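About Urkholm
Living Abroad > Who We Are
2 min read | 94 shares

Urkholm is a newsletter and advice desk for people who moved to Dasthorpe from another country and meant to stay a year. Inna Hnatiuk started it at her kitchen table after her third trip to the residence office, where she was told she needed a form that could only be picked up at the residence office, in June.

She wrote down what she had learned and sent it to 20 people. They wrote back with corrections, most of them rude and all of them right.
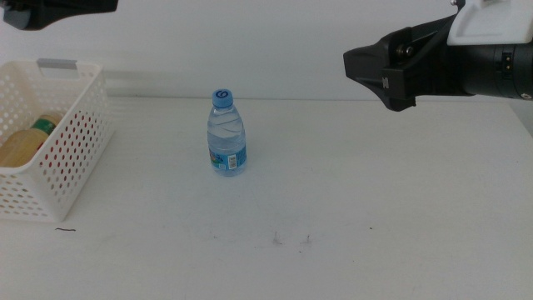 We have 1291 subscribers now and an office on Hollis Street, above a shop that sells bathroom taps. The newsletter comes out twice a month. It covers leases, school places, driver's licenses and the local habit of saying "we must have you over" and then not having you over. We also run long interviews with people who came for a job, a degree or a spouse, and who have opinions about the bread.
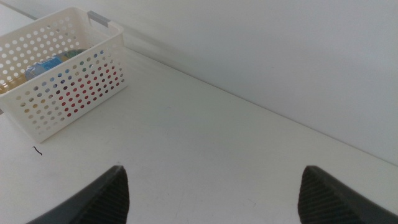

Paperwork is still what most people write to us about. Inna goes through the questions in the morning, before coffee, which she says keeps the answers short. Her advice on storing documents has never changed: keep them somewhere you can see them. A white plastic basket full of little round holes, with a bit of color showing through from whatever is inside, beats any locked drawer whose key went missing two apartments ago. We have met a lot of those drawers.

Our second desk is in Indthorpe, where the rules are the same and the people explaining them are different. It's open until 2 in the afternoon, or until the bus.

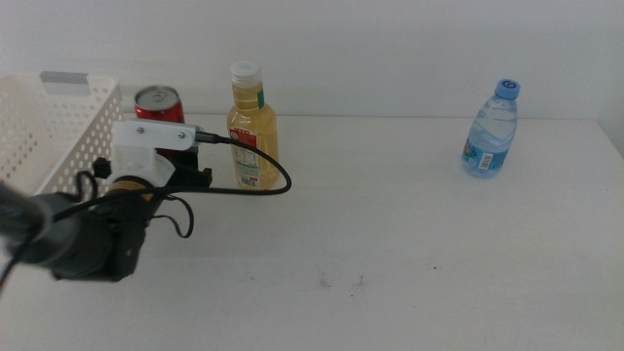
Do I have to be a subscriber to ask for advice?

Anyone can write in, free of charge. Subscribers get the newsletter as well, and we answer letters in the order they arrive.

0 comments | Filed under: Who We Are, Newcomers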